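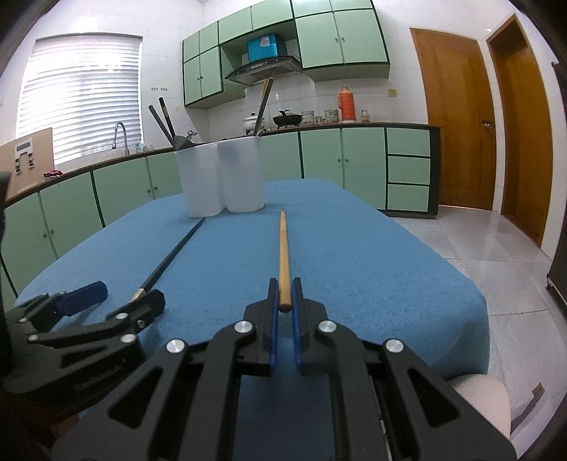 Fig. 1. Chopsticks of two kinds on a table covered with a blue towel.

Home | Syllabus | Handouts | Readings | Contact
Last updated: May

Handout 14: Eating tools and table habits

In this unit we look at how people bring food from the dish to the mouth, and what this can tell us about cooking, fuel and family life. Please read it before the seminar and bring your notes from the Lillgate reading.

1. Why small pieces?

Many textbooks connect chopsticks with the habit of cutting the food in the kitchen. Small pieces cook fast and use less fuel. When the meat is already cut, a knife at the table is not necessary. This explanation is attractive, but please be careful with it. Stews and soups also use small pieces, and they are eaten with a spoon in many regions. Fuel can be one part of the answer only.

2. Length and shape

Chopsticks for cooking are usually longer than those for eating, so that the hand stays away from the hot oil. For eating, the differences between countries are well known. Chinese chopsticks are often long with a blunt end, which helps when the dishes stand in the middle of a big table. Japanese ones are often shorter and have a pointed end. In Korea metal is common, together with a spoon with a long handle.

Material changes the grip also. Plain wood has some friction and holds noodles well. Lacquer and metal are smoother, and beginners often complain about them.

3. The fork came late

Students are sometimes surprised that the table fork is quite young in most of Europe. Big forks for serving and for holding meat are old, but the personal fork became usual only slowly, first in Italy and much later in the north. Before this, people ate with a knife, a spoon, bread and the fingers. Eating with the hand has its own strict rules in many places — for example which hand, and how far the food may touch the fingers.

4. The household survey

For the homework we use the Lakville survey, which has answers from 399 households. Question 26 asks which tools are put on the table for an ordinary evening meal. Notice that it does not ask about guests. The Tarar survey has a similar question, but it does include guests, so the two tables cannot be compared directly.

Homework

Write 2 pages on one tool from your own home. Say who uses it, for which food, and where it is kept. Do not write a history of the tool — I want to read about its use.

Reading: the Zarkell course pack, chapter on meals and manners. The part about banquets is optional.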